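Section 4. Covering and Laying the Table

This section covers the cloth, the pot, and the serving pieces. Assemble the table first (Section 3) and tighten all the leg bolts. If you bought the cover without the table, start at 4.1 and skip the notes on the side rails.

4.1 What you need

Preda table cover, brown, part 548
Tabletop that fits within the cover size (see 4.2)
Soft tape measure
Lint roller or dry clothes brush
Iron or hand steamer
Heat-proof pads or trivets, one for each hot dish
Bowls, plates, and covered pots as needed

The Preda cover has a smooth face and a slightly rougher back. The smooth face goes up. Covers from the earlier Grusau line look much the same folded, but they have a hem on three sides only and should be laid with the unhemmed side against the wall.

4.2 Checking the size

The cover measures 100 inches by 96 inches before washing. The difference between the two directions is small and easy to miss once the cloth is unfolded, so look for the sewn label. It sits on one of the longer sides, near the corner.

1. Measure the length and width of the tabletop.
2. Measure how far down you want the cloth to hang on each side.
3. Double the hang and add it to the length, then to the width.
4. Compare both totals with the size of the cover.

If a total comes out larger than the cover, reduce the hang. Do not stretch the cloth to make up the difference.

Note: Allow for shrinkage if the cover has not been washed yet. Most of it happens in the first wash, and it is greater along the length.

4.3 Preparing the tabletop

1. Clear the table completely.
2. Wipe the surface with a damp cloth and let it dry.
3. Run your palm along the edges and corners. Sand or tape over any rough spot before the cover goes on.
4. Check that the table does not rock. Adjust the feet if it does.

Caution: Do not lay the cover over a damp tabletop. Trapped moisture can leave a pale ring in the finish, and the brown dye may transfer.

If the table has side rails, push them all the way in until they click. A rail left partly out will show as a ridge under the cloth.

4.4 Removing the fold lines

New covers ship folded in eighths from the Herkville warehouse, and some of them have been folded for months. The lines come out more easily before the cloth is on the table.

1. Shake out the cover and hang it over a rail or shower rod overnight.
2. Set the iron to medium. Test it on the underside of a corner.
3. Iron from the center toward the hems, on the back of the cloth.
4. Let the cloth cool flat for a few minutes before you move it.

A steamer also works. Hold it a hand's width away and pull the cloth gently from below as you go.

Caution: Do not iron the cover while it is on the table. Heat goes straight through to the finish.

4.5 Laying the cover

This is easier with two people, one at each end. One person can manage it by starting from the back edge.

1. Find the label and turn the cloth so the label is underneath, at the back.
2. Set the folded cloth along the back edge of the table and let the hem drop to the hang you want.
3. Unfold toward the front, a panel at a time.
4. Let the front hem fall over the front edge.
5. Walk around the table and even out the hang, pulling at the hem and never at the corners.
6. Smooth the top with the flat of both hands, from the middle outward.
7. Go over the cloth with the lint roller or brush.

Faint creases often stay near the back edge, where the cloth is handled most. They relax over a day or so and can be left alone. A sharp crease that runs the full width is a fold line. Take the cover off and go back to 4.4.

Note: The cloth hem should clear the floor by at least a few inches at the front. If people will be walking past, use less hang on that side and more at the back.

4.6 Placing the tableware

Work from the back of the table toward the front. Large pieces go down first. Lift every piece into place, and do not slide anything across the cloth, even a light bowl. Sliding drags the cover out of line, and unglazed foot rings will pull threads.

1. Place the pot near a back corner. A long handle should point along the table or in over it when the contents are hot, so that a sleeve or a child's hand cannot catch it from the side.
2. Put the lid on the pot before carrying it, and hold the lid by the knob only when you are ready to lift it off.
3. Place bowls next, with enough open cloth between them to get a hand around each one.
4. Place flat plates last.
5. Step back and look at the table from the side your guests will come from.

An arrangement with cold pieces only, such as a practice layout, needs no pads. You can also leave the pot handle in any direction while you try out positions, then turn it when you lay the table for real. A dark pot and a pale green bowl both stand out well on the brown cover.
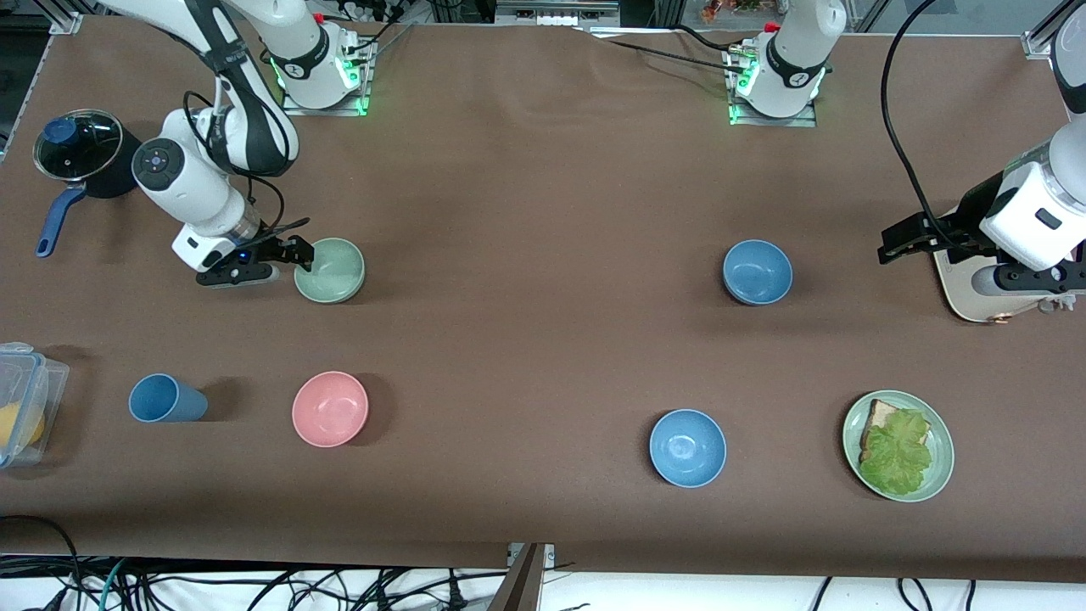

Nadine Bitar wrote in to say that she stopped putting the pot at the corner at all. Her table is narrow, the handle always ended up over the side whichever way she turned it, and she got tired of walking into it. She moved the pot in to the middle of the back edge, with the bowls split on either side of it, and she asks whether that puts too much weight on one spot.

It does not. The tabletop is supported evenly along the back edge, and the middle is as good a place as the corner for a full pot. On a narrow table it is the better choice. Keep the bowls far enough from the pot that the lid can be lifted off and set down without reaching over them.

Note: If you set the lid down during serving, give it a spot of its own — a small plate or a spare pad will do. A glass lid laid directly on the cover leaves a wet circle that looks worse on brown than on most colors.

4.7 Hot dishes

Caution: The cover is not heat-proof. Always use a pad under any pot or dish that has come off the stove or out of the oven.

1. Put the pad down first and press it flat.
2. Center the pot on the pad. No part of the base should touch the cloth.
3. Check again after the first serving. Pots get nudged, and the pad does not always move with them.

Cork, felt, and silicone pads are all suitable. Wire trivets are suitable if they have rubber feet. Do not use folded paper or a folded kitchen towel under anything heavy, as both compress and let the heat through.

The Clustora pad set fits under most pots sold for home use. Its smallest pad is meant for cups and should not be used for cookware.

4.8 Changing the layout

You can move pieces after the table is laid without taking up the cover.

1. Remove the small pieces next to the one you want to move.
2. Lift the piece straight up with both hands.
3. Smooth the cloth where it stood.
4. Set the piece down in its new position and replace the small ones.

For a full change of layout, clear the table from front to back. Pulling the cloth to shift everything at once will tip anything with a high center of gravity, including a pot with a long handle.

4.9 Spills and marks

Water: Blot with a dry towel. Do not rub.

Oil or sauce: Lift off what you can with a spoon. Cover the mark with cornstarch, leave it for an hour, brush it off, and wash the cover the same day.

Candle wax: Let it harden and flex the cloth to crack it. Remove the rest with brown paper and a warm iron, with the cover off the table.

Rings from a damp base: These normally come out in the wash. If a ring is still there after one wash, repeat the wash before drying. Machine drying can set it.

Wash the cover by itself the first two times, in cold water with the smooth face turned in. Hang it to dry by a long side.

Leen Boutros, who tests the covers for us, line-dries hers with a second fold of cloth over the rail so the rail leaves no mark. A rolled towel does the same job.

4.10 Storing the cover

1. Make sure the cover is fully dry.
2. Fold it in half lengthwise with the smooth face inside.
3. Roll it loosely around a cardboard tube, starting at the end away from the label.
4. Tie it in two places with cotton tape.

Do not use rubber bands. Do not stack pots or plates on a rolled cover. If you have no tube, fold the cloth and refold it along different lines every few months.

4.11 Common problems

The cover slips toward the front. The hang is uneven, or the front is too heavy. Redo 4.5, step 5, then place a non-slip mat under the cloth at the center of the table.

The corners drag on the floor. Fold each corner under and pin it to the back of the hem. Use safety pins, and keep the heads on the underside.

A ridge shows across the top. A side rail is not all the way in. See 4.3.

The cloth looks lighter in one area. The nap has been brushed in two directions. Brush the whole cover one way, from back to front.

Continue to Section 5 for folding and storing the table.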